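Home sessions: the questions I keep getting

I'm Linnea Hovland, and I look after the house rules for everyone who records tabletop tasks with the hand-held grippers at Herno. Most of these came to me by message, usually late in the evening, so I've put my answers in one place. Last gone over Thu 30 April.

Do I have to tidy the room first?

No, please don't! We want bedrooms that look like bedrooms. Clear the floor where you'll be standing, put away anything with a name or address on it, and leave the rest alone. Mirrors get covered if they face the table.

Can I use whatever is lying around the house?

Mostly, yes. Cups, canisters, toys and packets are all good. What I won't accept is glass, anything sharp, open liquids, medicine, or food somebody is planning to eat afterward (we've had words about that one). If you're not sure, ask Sigrun Strömberg before you start and not halfway through.

What about spray cans?

I get this one more than any other. A can is fine as long as the cap is on or the nozzle is taped, and you grip it around the body, never the top. Keep it away from heaters and sunny windowsills. If it's dented or rusty, it doesn't go on the table at all. And go easy on the squeeze – the jaws will close harder than you think if you're used to picking up paper cups.

How should things be laid out?

Loosely, and differently every time. Upright rows are the one thing I send back. Tip a few things over, point them in different directions, let a can lie next to a couple of cups and something taller. Keep it all on the tabletop within easy reach, so you aren't leaning over the bed to get at it.
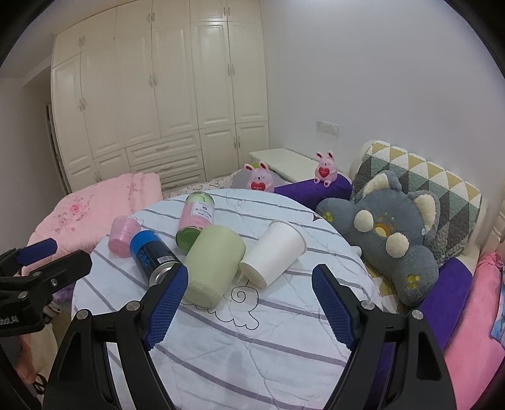
Is a tablecloth allowed?

Yes, patterned or plain. Just make sure it doesn't slide when you pull on something. I use a strip of grippy shelf liner underneath, and Trygve Halvorsen swears by clips.

How long can I go without a break?

Stop after 300 grasps, or sooner if your wrist complains. I mean it. Ho-yin Tam once pushed on to 449 and couldn't hold a coffee mug properly the next day. Take at least 5 minutes, put the tool down, and wipe the pads while you're at it.

Somebody walked in while I was recording. Now what?

Pause, say so in your notes, and mark that run for deletion. It doesn't matter if it was only an elbow. People who haven't signed the form don't get recorded, and that includes your kids and your roommate.

Who do I tell if a pad comes loose?

Ntombi Modise has the spares. Please don't glue it yourself.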